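Student Projects > Manipulation > Cloth & Soft Stuff

capstone folding dataset, is 300 demos enough?? (due end of April)
Posted in April by foldgremlin

ok quick one, have to be in lab at 5. Capstone team at Celtton, our project is Allov, folding bulky clothes with two arms. we collect with handheld grippers then train offline, eval on the real arms in the Goodall building. Target was 3,000 demos. we have 300. yes I know.

Garment is the blue puffy one, on a bed with a floral quilted spread. Had tshirts on a plain table before that and those went fine. Puffy is way harder, it springs back, it's shiny, the edge is this fat roll instead of an edge.

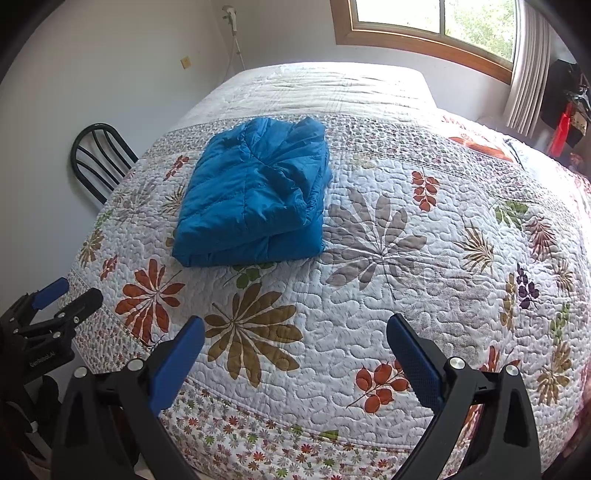
Anyway the question. Do we keep going on the puffy for the two weeks left or freeze at 300 and spend the time on eval? Team is split. Advisor says "your call" which, thanks.

Also the fold order keeps changing depending on who's holding the grippers and I think thats hurting us more than the count.

---

torque_salad
Freeze. we did the Dredura challenge last year with less than that, one garment one fold order. Placed fine. Eval time is what everyone runs out of.

---

quiltfan_9
disagree w/ freezing. But why the bedspread?? leaves and flowers everywhere, little border strips, stitching on top of that. Your policy is going to learn the flowers. Plain sheet. Please.

---

foldgremlin
busy background was on purpose. the plain table model fell apart the second we moved it anywhere

---

quiltfan_9
one busy background isn't variety tho, it's just one background. 300 demos on the same leaf print = it knows where the leaf is

---

torque_salad
eh. Blue on white with some rust and olive in it, segmentation is not your problem. Window light is. Anything near a bright window on shiny nylon and your exposure goes all over. Shoot some in the evening.

---

foldgremlin
fair on both. will do evening ones and swap the spread for 50 of them

---

mod_hexkey
Been through this with three capstone teams now. What I'd do, in order. Not arguing w/ anybody, just what I'd do.

1. Write the fold order down and tape it to the wall. Sleeves in, sides in, bottom up, whatever, pick one. Anyone who freestyles gets their demos tossed.

2. Tag every demo by phase. Grasp, lift, lay down, release. On puffy stuff the grasp is where it dies, a shallow pinch only gets you shell fabric and the fill slides out from under it. You want a proper fold of it up between the fingers before you go anywhere.

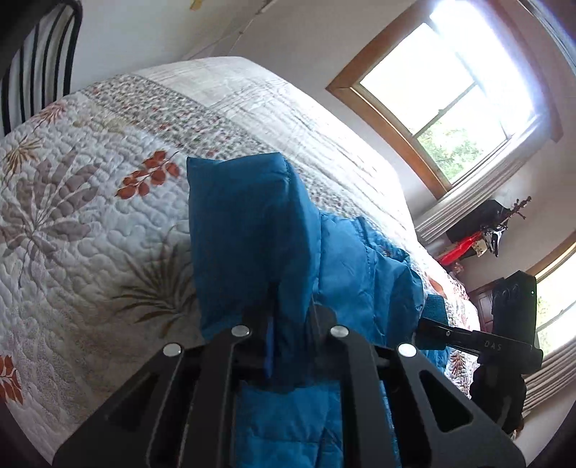 3. Hold out 50 demos NOW. before you train anything else. don't touch them. Every team skips this and then has no number for the report.

4. Then collect more, only on whatever phase is failing. Full demos are a waste at this point.

5. Eval on the arms at least twice a week, even when the model's bad.

---

torque_salad
4 is wrong imo. partial demos mess up the timing, you get a policy that grasps great and then sits there

---

mod_hexkey
Only if you train them as full episodes. Start them from a mid state and label it. worked for us

---

torque_salad
worked for you with how much compute

---

mod_hexkey
one desktop, overnight. It was not pretty

---

quiltfan_9
+1 to 3. still think the bedspread is a mistake

---

lintroller_ee
do you guys reset the garment the same way each time? we tossed ours from standing height, got way more starting shapes. looked dumb, helped. Also left hand / right hand sync, check your timestamps, ours were off for a month and we blamed the network the whole time

---

foldgremlin
...we lay it flat every time. ok adding that. And no I have not checked the timestamps, going to do that right now

plan: fold order on wall, hold out 50, toss resets, evening light, second spread. Skipping partials unless grasp is still bad next week, sorry hexkey. Will post numbers when theres numbers

---

mod_hexkey
no offense taken. post the bad ones too

Contact the mods | Copyright the forum and its posters | Back to top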